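El cortometraje «Prirken» se queda a las puertas del premio en el festival de Inanach

20 de diciembre de 2025

El equipo de «Prirken» volvió a casa sin el premio al mejor cortometraje de ficción del festival de Inanach, al que llegaba como una de las cuatro obras finalistas. El jurado se decantó por «La última cabina», una historia de dos hermanas que desmontan la casa de su madre. El director de «Prirken», Nivaldo Guerra, estuvo en la sala con parte del reparto y subió al escenario antes de la entrega para presentar un fragmento.

La película dura 21 minutos y cuenta la tarde de un proyeccionista que recibe una copia equivocada y decide pasarla igualmente. Se rodó en el antiguo cine Batista, cerrado al público desde hace años, con un equipo de siete personas y un presupuesto cubierto en buena parte con aportaciones de suscriptores de este boletín. El rodaje estaba previsto para cinco días y terminó en siete por problemas con la instalación eléctrica del edificio.

La gala se celebró en el auditorio municipal de Inanach y duró algo más de dos horas. Asistieron cerca de 300 personas, entre equipos, prensa y público que había comprado el abono completo. Hubo un retraso en el bloque de animación por un fallo de sonido, y el premio de ficción, que debía darse a mitad de la noche, se entregó casi al final. 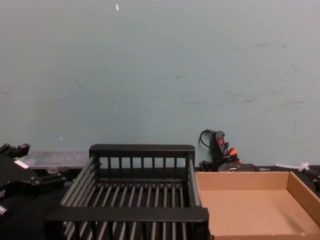 Guerra dijo a la salida que el resultado entraba dentro de lo previsible. «La ganadora me gustó mucho cuando la vi en la sesión del primer día. Nosotros veníamos a que se viera la película y se ha visto», comentó. También agradeció el trabajo de la productora Hullinus, que se incorporó en la fase de montaje y pagó la mezcla de sonido.

El festival concede, además de los premios del jurado, un reconocimiento del público que se decide por votación en las salas y en la web. En esa lista «Prirken» quedó segunda, con 2.065 votos. La organización publicará el recuento completo en enero junto con el catálogo de la edición. El premio del público no lleva dotación económica, pero la obra que lo gana entra directamente en la gira de proyecciones de primavera. Según la organización, la segunda clasificada también puede ser invitada si queda hueco en alguna de las sedes.

Hullinus confirma que el cortometraje está inscrito en otros certámenes y que de momento no habrá estreno en internet. Varios de ellos exigen que la obra no esté disponible en abierto, así que quienes aportaron dinero recibirán un enlace privado antes de que acabe diciembre. El enlace se enviará al correo con el que se hizo la aportación. Si alguien ha cambiado de dirección, puede responder a este boletín indicando la antigua y la nueva.

También está prevista una proyección presencial en la sala pequeña de la biblioteca, con coloquio posterior. Falta cerrar la fecha con el centro. La entrada será gratuita hasta completar aforo y se reservarán las dos primeras filas para el equipo y los figurantes.

Guerra trabaja ya en el guion de su siguiente proyecto, que sería su primer largometraje. Transcurre en una estación de autobuses durante una huelga y todavía no tiene título. La intención es presentarlo a las ayudas al desarrollo en la próxima convocatoria. En caso de obtenerlas, el rodaje no empezaría antes del otoño de 2027.

Comentarios

marta_ele: Enhorabuena al equipo. Yo la voté en la web y me pareció mejor que la ganadora, aunque el final se me hizo corto.

Joaquín P.: ¿El enlace privado llevará subtítulos? Mi padre aportó dinero y oye bastante mal.

Redacción: Sí, Joaquín. Habrá una versión con subtítulos en castellano.

tramoya77: Trabajé de acomodador en el Batista. Me alegra que alguien haya rodado dentro. ¿Se ve la cabina original?

Lucía R.: Por favor, avisad con tiempo de la fecha de la biblioteca, que la otra vez me enteré el mismo día.

Últimas noticias

Abierta la inscripción para el taller de guion de invierno
Programa doble de cine mudo con piano en directo
Las salas de Inanach mantienen el precio reducido para mayores
Se buscan figurantes para un rodaje nocturno
Entrevista con la montadora de «La última cabina»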